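Planning and Budgeting for Automation
Handout 3: What the robot costs before it moves anything

Last time we got as far as the arm itself, and I promised we'd talk about all the other lines on the budget sheet. So please bring the Stellby worksheet again, the one with the blank second page. We're filling in the second page now!

Quick recap for those who missed it. Stellby is our pretend-you-work-there company for the whole term: a small returns warehouse that wants a robot to put mixed soft goods and toys into bins. You have a fixed pot of money and I keep asking you awkward questions about it. Most of you spent 90 percent of the pot on the arm and the gripper (I did the same the first time I planned one of these, so no shame there). What got left out was teaching the thing, and with soft, odd-shaped items the teaching is a big piece of work. Somebody has to show the task by hand, over and over, and every one of those showings needs gear, a table, a chair and a paid person.
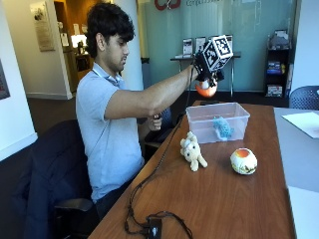 Fig. 1. Showing a pick by hand: ball held in the rig over an open bin.

Look at how much of Fig. 1 you could buy from an ordinary office supplier. Bin, table, chair. The costly part is the sensor rig on the hand, with the marker cube on top, and that's the line where you want two or three quotes. Put the rest under "station" on your sheet and don't agonize over it.

The station line still trips people up, though. Write down the cables, the small boxes the cables run to, spare power supplies and a set of test items. Test items sound silly until you've had the same few toys squeezed all month and they no longer look like the stock you're meant to be handling. I'd budget for replacing them in October if you start in spring.

Recording by hand: one tool or two?

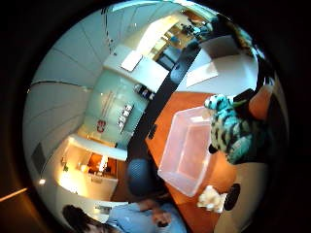
By Alois Schnyder
Section notes, revised 14 February 2019

There are two ways to get your camera view, and they sit on different budget lines. You can fix a camera beside or above the table, or you can put one on the tool in the person's hand. The view above comes from the tool, and look how much it takes in: the table and the storage box, yes, but also the glass wall and the ceiling light. A wide view like that is great for the software folks and a bit of a headache for whoever plans the room. If your site has visitors or anything confidential on the walls, put some screening on the sheet. I usually pencil in some 30 hours of room time as well, and then argue with myself over whether that's enough.

For Stellby I'd like you to price both. Use the two offers at the back of the packet, Skinach for the glove-style kit and Vusero for the hand-held tool. Skinach quotes the kit with support folded in. Vusero lists support separately, so don't compare the top lines – compare the totals after a full year. (Last year half the room fell into that one.)

People time 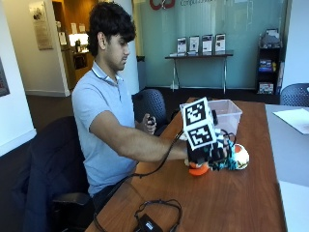
Labor is the line I care about most, and the one I mark hardest. Take your hourly rate, add the overhead from Handout 2, and then think about what the person is really doing all day. They're seated, one arm is reaching out over the table, and the other hand isn't free either: in the picture it's holding a small black controller or clicker while the gloved hand works in among the toys. So don't plan on the same person also writing up the log or swapping the items around. Either you pay for a second pair of hands or you slow down, and both of those cost money. I'd also add a break of 10 minutes in every hour, and a decent chair, which is cheap next to a sore shoulder.

For next time
Finish page two with both offers priced. Then read the Skinner chapter in the packet, the one on leasing, and come with an opinion on whether Stellby should lease the rig and buy the table, or lease the lot. Mark any number you guessed with a G so we can argue over it in class – I like guesses, I just want to know which ones they are.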